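We use cookies to remember your preferences and measure traffic. Accept all / Manage settings

Wed 28 April

I have now spent more of my working life discussing the color of a table than I spent choosing my apartment. A thread.

The old table was white. White shows every crumb, pen mark and coffee ring. It also shows exactly where Alvar Lundgren eats his lunch, and he took the whole replacement project rather personally.

So we asked for something "neutral." Never ask five adults for neutral. Chantal Li wanted gray. Frauke Sauerland wanted a different gray. Alvar wanted whatever would hide mustard.

I ordered samples from Dornska. They sent 3. One was called Robles, one was called Juller, and the third had no name at all, presumably out of shame. We picked the one with no name.

Delivery quote: $307. For a tabletop. To a building with a loading dock. I asked what the $307 covered and was told "the delivery."

The guy dropping it off asked which end was the front. It's a rectangle, my friend. I said "that one" with great authority and we've all been living with the decision.

Anyway, it's in, and the color has grown on me.

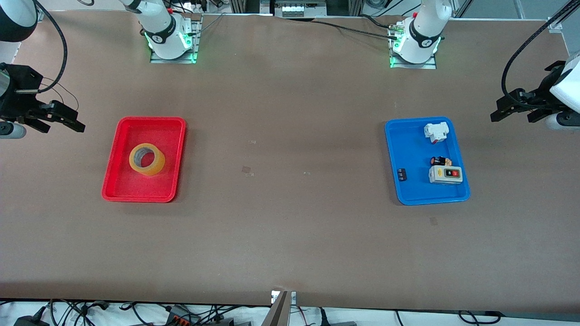
The table. I say tan, Frauke says brown, we've agreed on "brownish."

What I like best is how smooth it is. You can slide a sheet of paper from one side to the other with one finger. I know this because I did it several times while on a call about budgets.

What I like least is that a smooth surface this size is an open invitation. Put up a big flat thing in any shared room and within a day somebody's bike helmet is on it. Then a mug. Then a box "just until Friday," no Friday specified.

We have rules now. No mugs. No bags. No coats. Kendra Gill typed them up and laminated them, then set the laminated sheet down on the table, which broke rule 1.

Current cable policy: along the back, please. I'd like to tell you it's a clean straight run with clips every few inches. I have owned the clips for weeks. They're in a drawer. There are 500 of them, as that was the smallest bag.

Liette Penner wants to know why I don't just use tape. Liette has never had to peel year-old tape off anything, and it shows in her general outlook.

Cleaning, for the person who asked: damp cloth, mild soap, dry cloth. I read a forum thread on this with 1,684 replies. By page two they were fighting about vinegar. I left them to it.

Someone at the Clallurham office has heard about the table and wants "the same one, but lighter." I've forwarded the samples and wished them strength.

Update: Alvar has found a spot on the windowsill for his lunch. The windowsill is white.

Second update: several people are asking for the exact name of the color. I refer you to post four. It doesn't have one. I called Dornska to check and the woman on the phone said "the brown?" and then, after a pause, "the tan?"

The clips go on in June. I've told everyone June, so now I have until the end of it.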